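Luvell Cloth Handling Kit for School Robotics Clubs
Classroom kit, wrist camera version

Price: $995 per kit, GST included
Availability: in stock, next batch due October
Suits: Years 9 to 12, after-school clubs, competition teams

The Luvell Cloth Handling Kit adds fabric work to a club that already owns a small tabletop arm. It was put together with the Skernbridge robotics club, who wanted a project for students who had finished the block stacking units and were getting bored with them. Cloth is harder. It bends, it slides, and it never sits the same way two times running.

Students start by driving the arm by hand and recording what the wrist camera sees. Once they have enough recordings they train a simple grasping program and test it on cloths it hasn't met before. Most clubs get through the unit in 12 sessions. A team with a confident programmer may need fewer.

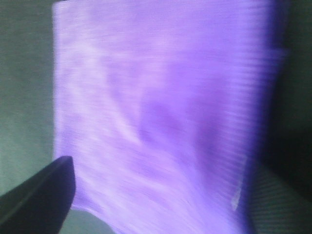 Lighting makes more difference than most students expect. Pale colours wash out under a bright lamp and dark ones lose their edges, so the workbook has the class record under at least two kinds of light. Motion blur is covered in the same chapter. Slowing the last part of the approach fixes most of it, and students can work out for themselves how slow is slow enough.

What you get

Wrist camera with bracket and 2 m cable
Pair of black gripper fingers
Set of 22 practice cloths in mixed colours and weights
Student workbook and teacher notes
Recording and labelling software for up to 12 student logins

The arm is not included. The bracket fits the Trostach tabletop arm as supplied. For the Moschos arm you will need the adapter plate, sold separately. If you have something else, send us the model name and we will tell you whether it fits.

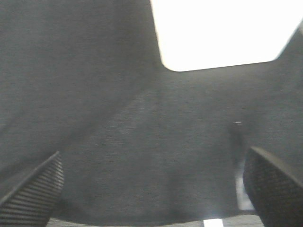
Gray cloth between the fingers, as seen by the wrist camera.

Using it in a competition

The Skernbridge folding challenge is open to any school with this kit. Teams pick up a cloth, carry it across the table and lay it flat inside a marked square. Points come off for dropped cloths and for any touch by a student after the start signal. Rafferty Haverford runs the entries and can send the current rules.

Clubs that have used it

"We had over 22 students wanting a turn in the first term, so we split into driving pairs and labelling pairs and swapped halfway. The labelling is slow work. I would allow a full session for it." — Thenmozhi Kotian, club teacher

"The workbook is good but the calibration page needs to come earlier. We did it in session 2 and had to redo our first recordings." — Martim Sequeira, team mentor

The calibration page has been moved to the front in the current printing. Owners of the older workbook can ask for the new pages at no charge.

Care and spares

Wipe the finger pads with a damp cloth after each session — lint builds up in the ridges and the grip gets worse. Practice cloths can go through a cold machine wash. Spare pads and cloth sets are listed under Accessories.

For school orders and quotes, contact Ngan-ling Yuen in the education office. Purchase orders are accepted from all public and independent schools.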